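Robotics club takes its grippers home

Students in the Flerby robotics club are spending October gathering training data in their own bedrooms and kitchens.

Each member has a hand-held gripper and a list of everyday jobs, such as putting sweets and snacks into a box. The recordings will be used to teach the club's robot arm, Plumen, to tidy up.

"We have 28 tasks and two grippers, so people take turns," said club leader Ainhoa Cifuentes. 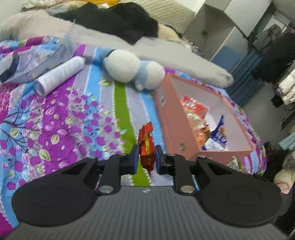

The club wants 100 recordings of each task before training starts. Zhenhua Xiao, who is writing the software, said small, shiny wrappers were the hardest things to pick up.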